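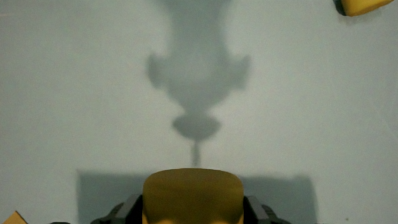 5 Jan 2023

Back at the bench after the break, and first thing to write down is where we left the Retamal finale, so that Darius doesn't have to ask me again (sorry, Darius -- I know the last entry was a mess).

The two-part finale now goes out as one double-length episode, with the Prandberg crossover hour straight after it. For the archive that means the old numbering no longer works. I had the finale down as episodes 12 and 13, and the crossover as a Prandberg episode only, but the recap at the top of the crossover uses footage from both shows and the credits list both casts. I've gone back and forth on this all morning and I'm going to leave 12 and 13 as separate entries, with a note on each one that they aired together. Anybody who wants to renumber the whole season is welcome to come and argue with me over coffee.

Subtitle sync on the double episode. Ran it twice. The first pass drifted from the second ad break on, and by the hospital scene the lines were landing so late that the nurse seemed to be answering the wrong person. Second pass I cut the file at each break and timed the pieces one at a time, and it held all the way to the end credits. Slow going, but I'd do it that way again for anything that was stitched together out of two episodes. The cut points are in the shared folder under "finale breaks."

Opening titles: there are 47 shots in the new Retamal sequence, counting the logo. The old one was so much calmer! I do miss the ferry. Darius thinks the ferry is still in there, very quickly, right before the lead's name comes up, and I've stepped through it and I'm not convinced, though there is something gray on water. Leaving that one open.

Sarnex. Pilot tape is the one from 2000, and the label on the box is right after all. I had wondered whether it was the recut with the different sister, but it's the first actress all the way through, and the kitchen has the green door. Sound is thin on the left side. I cleaned up the first ten minutes and then stopped, as I was starting to lose the rain under the dialogue, and the rain is half the mood of that opening. Will try again with a lighter hand.

Koltier season two still hasn't been touched. The plan was to have it logged before the new season starts in May, and I think we can still manage it if we don't get pulled into another crossover.

To do:
Finish notes on 12 and 13
Sarnex left channel, gentler this time
Ask Darius for his ferry timecode
Start Koltier, two episodes a sitting at most, they're dense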